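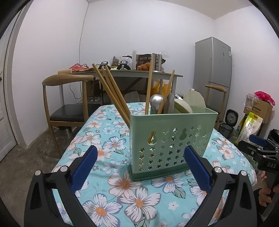
How Do People Learn to Drive a Train?

Search this site Enter a word Go

A train driver sits at the front of the train in a small room called the cab. There is no steering wheel in the cab, as the rails guide the train. The driver controls how fast the train goes and when it stops.

Stopping is the hard part. A car on a dry road can stop in a short distance. A loaded freight train can be very heavy, and its steel wheels roll on smooth steel rails. It may need a mile or more to stop. A driver has to start braking long before the station or signal comes into view.

New drivers go to school first. At the rail school in Jullthorpe, the course begins each February. Students spend the first 11 weeks in a classroom. They learn what each signal means and what to do if a signal is broken. They also learn the rule book, which is 600 pages long. They don't have to know every page by heart, but they do have to find the right page quickly.

Next comes the simulator. A simulator is a copy of a cab with screens where the windows would be. The teacher can make it snow on the screens, or put a fallen tree on the track. Students can make mistakes in there without anyone getting hurt.

After that, students drive real trains with a trained driver sitting beside them. At Jullthorpe they must do this for 300 hours, some of it at night. They practice on the line from Jullthorpe to Hurnia, which has a steep hill and 2 tunnels.

Drivers also have to learn each route. They need to know where the curves are, where the road crossings are, and where to slow down. "I still say the signals out loud when I pass them," says Dalia Mets, who teaches at the school. "I learned it that way and I kept doing it."

At the end there is a written test and a driving test. Students also have their eyes and ears checked.

Words to know
Cab: the room where the driver sits.
Freight: goods carried by a train.
Route: the way a train goes from one place to another.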